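Listlow Tabletop Set: README and Buying Notes

Please read this before you order anything

Hello, and thank you for picking up the Listlow set. This file started life as a normal README for the recordings and then kept growing, mainly on account of the mail we get. Hardly anyone writes to ask how the files are laid out. They write to ask what it would take to put together a bench of their own, what order to buy things in, and where we wish we had spent more or less. So you'll find the usual data card material first and last, and a long stretch in the middle about planning and money. If you only came for the files, skip to "What's in the folder" and then "Known problems," and you'll be on your way in a few minutes.

Mogens Þorgeirsson looks after the bench and wrote most of the buying notes. Perrine Pichon looks after the recordings and has edited this file several times to make it shorter, with mixed success.

What the set is

Listlow is a collection of short kitchen-style tasks done by a single arm on a fixed table. Put the fruit on the plate. Move the mug. Open the oven door, close the oven door. There are 3536 recorded runs in the current release, and 1551 of them involve the toaster oven in some way. The rest stick to plates, mugs, bottles and food.

It was made for people training small models on ordinary pick-and-place work, and for people who want to compare their own bench with somebody else's before spending money. We'd love to see it used for both. It isn't a good fit for anything to do with safety around people, since there are no people in the runs and we never tested for that.

What's in the folder

runs/ holds one folder per run, numbered in the order they were recorded.
tasks.csv gives the plain-English instruction for each run.
outcome.csv says whether the run was marked as a success, a failure, or unclear. Perrine marked all of these, and "unclear" means she watched it more than once and still wasn't sure.
props.csv lists every object by a short name, with its size and weight.
budget.ods is our planning sheet, blanked out so you can put your own prices in.
bench_notes.txt is the running log, typos and all.

The budget sheet has 6 tabs. The first one is the only one you need to fill in by hand, and the others pull from it. If you change the currency, change it on the first tab and nowhere else, or the totals on the spares tab will go funny.

Planning a bench of your own

The part everybody wants to talk about is the arm, and I understand why! It's the fun part, and it's the biggest single line on the sheet for most people. But I'd ask you to leave that line blank until you've worked out three others: the table, the cabling, and the largest thing you plan to put in front of the arm.

Start with the table. Measure the room first, then the doorway, then the room again. We wanted a plain top in a light color, flat and matte, because glossy tops gave us trouble with reflections in our early tests. A matte top cost us a bit more and I'd pay it again tomorrow. Ask the supplier for a sample piece before you commit, and set it under your own lights for an afternoon. A sample that looks dull in a showroom can be surprisingly bright at home.

Next, the largest thing. For us that's the toaster oven, and we didn't think about it nearly hard enough. An oven takes up the space of its own body, and then it needs room in front for the door to come down, and then it needs room in front of the door for the arm to get in there and do something useful. Cut the shapes out of cardboard at full size and lay them on the floor. Move them around. Have a cup of coffee and move them around again. You'll save yourself a return shipment.
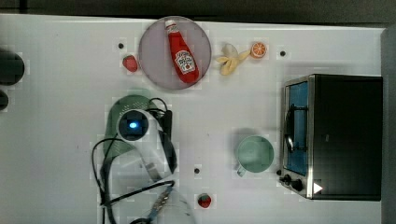 Food and dishes are cheap compared with everything else, so it's easy to leave them off the budget altogether, and then you find yourself making little trips to the store all month long. Give them a line. Buy several of anything that can break, and buy them all on the same day from the same place, because a mug that gets replaced by a slightly different mug will bother you for the whole rest of the project (and it will bother your model too). We set aside 100 euros for small props at the beginning and topped it up once.

A word on food in particular. Decide early whether you want real or pretend and write the answer down. Pretend fruit keeps its shape, stores in a drawer and costs more up front. Real fruit is lovely to work with on the first day, and after that you have a standing grocery bill and a cleaning job. Whichever you pick, put the cleaning supplies on the same line, so that whoever approves the budget sees the real price of the choice.

Cabling is the line that everyone guesses low on. Count every plug, then add the plugs you'll need when you're testing something next to the main setup. Think about where the cords will go when the arm is stretched all the way out, and buy them long enough for that position with some slack to spare. Good cable clips are worth having from the start. We bought ours in October, well after we should have, and Mogens (that's me) spent most of a Sunday under the table putting them in.

Now go back and fill in the arm. By this point you know how far it has to reach and how heavy the heaviest prop is, and that narrows the catalog down very quickly. Ask each seller the same questions in the same order and write the answers side by side:

How far does it reach with the gripper on, and not just to the wrist?
What can it carry at full stretch?
What does a spare gripper cost, and is one kept in stock?
Who pays the shipping if it has to go back for repair?
Is the software included for good, or only for the first year?

We had quotes from Stovow and from Kirkegaard for our round of buying. Both were pleasant to deal with. Stovow's first price was lower, and Kirkegaard's included spare parts and a longer repair period, so by the time we'd put everything on the sheet the two were much closer than they looked in the emails. I won't tell you which to choose, because your shipping and your taxes will be different from ours, but do please put the whole cost of ownership on one page before you fall in love with a number.

On timing: order the table and the props first, then the arm, then the spares together with the arm if you can possibly afford it. Spares ordered later came in a separate box with a separate shipping charge and sat in customs. If your money has to be spent by a certain date, work backward from the delivery date and leave room for one thing to arrive damaged.

Things we'd buy again: the matte top, the extra mugs, the clips, a second set of gripper pads.

Things we'd skip: the fancy rolling cabinet, and the extended warranty on the toaster oven, which cost nearly as much as the toaster oven.

Shared bench time

If you can't get the budget for a full setup, think about going halves. We share some equipment with the Feltarska workshop down the hall, and the arrangement has held up well because it was written down on one page before anything was bought. The page says who pays for repairs, who gets mornings, and what happens if either group moves out. A blank copy is on the last tab of budget.ods.

Known problems

Some of the early runs have the lighting set lower than the later ones. They're flagged in tasks.csv in the "light" column.

Success rates differ a lot between tasks, so please report them task by task and don't lean on a single overall figure. The oven door tasks are the hardest by a good margin.

All runs come from one table in one room. A model trained only on Listlow will very likely stumble on a darker surface, and we'd be glad to hear how badly.

A handful of props were retired partway through. They're still in props.csv with a note, so that the names in older runs still match up with something.

Using and citing

You're free to use the recordings and the planning sheet for research and teaching. If you publish, cite the set as Listlow and name Pichon and Þorgeirsson. If you use the sheet to buy a bench, we'd really enjoy seeing the filled-in version, with prices taken out if your office prefers.

Corrections to the data go to Perrine. Questions about tables, ovens, cords and quotes go to Mogens, who answers slowly and at some length.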